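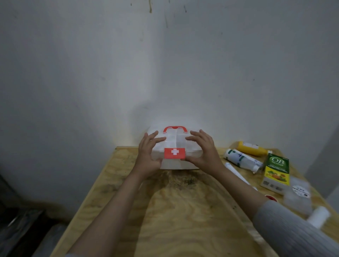

Pharmacie de placard : le grand ménage de janvier

Temps de lecture : 3 min
165 partages – 7 commentaires

Tout le monde en a une. Boîte en plastique, tiroir de salle de bains, vieux carton à chaussures au-dessus du frigo. On l'ouvre pour un doigt coupé, on trouve un sirop de l'avant-dernier hiver et trois pansements qui ne collent plus. Refermé. À l'année prochaine.

Janvier, donc. Le sapin est descendu, les tiroirs débordent, c'est le moment. Une heure suffit, café compris.

Vider d'abord

Tout sur la table. Vraiment tout, y compris le fond de la trousse de toilette et la boîte à gants. Les doublons apparaissent tout de suite : le paracétamol surtout, acheté en vitesse un dimanche de fièvre, puis oublié, puis racheté. Chez nous, même tube de crème solaire entamé en trois exemplaires. Aucun fini.

Les dates ensuite. Elles sont imprimées en petit, souvent sur la tranche, parfois gaufrées dans le métal du tube et illisible sans lampe. Un médicament sans date et sans boîte, on ne cherche pas, il part. Pareil pour les collyres ouverts, qui se gardent très peu de temps – la notice donne la durée, encore faut-il avoir gardé la notice.

Où ça part ? À la pharmacie. Pas dans l'évier, pas à la poubelle. Les emballages carton et les notices vont au tri, les plaquettes et flacons avec leur reste se rapportent au comptoir. Aiguilles à part, dans leur boîte dédiée.

Ce qui reste

Moins qu'on ne croit. Compresses stériles, bande, sparadrap, pansements de plusieurs tailles, antiseptique, pince à écharder, thermomètre, sérum physiologique en dosettes. De quoi calmer une douleur ou une fièvre, selon l'âge des gens de la maison. Le reste est affaire de famille : allergies, enfants, mal des transports.

Les coffrets tout faits ? Pratiques, inégaux. Le modèle Stindley qu'on a eu en main annonce plus de 50 pièces, dont une bonne moitié de pansements minuscules. Le Vavden, plus cher, est mieux garni en compresses mais ses ciseaux ne coupent rien. À compléter dans les deux cas.

Salle de bains, mauvaise idée

L'habitude a la vie dure. Or la vapeur de la douche abîme les comprimés, et la chaleur au-dessus du four ne vaut pas mieux. Un placard de couloir, une étagère haute de chambre, un endroit sec. Hors de portée des petits, avec fermeture si possible. Et les traitements en cours rangés à part des soins de bobologie, chacun sa boîte, son nom dessus. On gagne un temps fou à deux heures du matin.

Dernier détail : le papier. Une feuille pliée sous le couvercle avec les numéros utiles – 15, 112, centre antipoison de sa région, médecin traitant – plus les allergies connues. Au stylo, pas au feutre, qui bave. La baby-sitter remerciera. Les grands-parents aussi, qui n'oseront pas appelé à minuit pour demander où est le thermomètre.

Prochain contrôle au changement d'heure. On le note dans le calendrier de la cuisine, entre le ramonage et le vétérinaire.

À lire aussi
Linge de maison : on garde quoi ?
Bouilloire Campos, le détartrage sans vinaigre
Cave humide : les premiers gestes
Étagères Harnell, notre essai au long cours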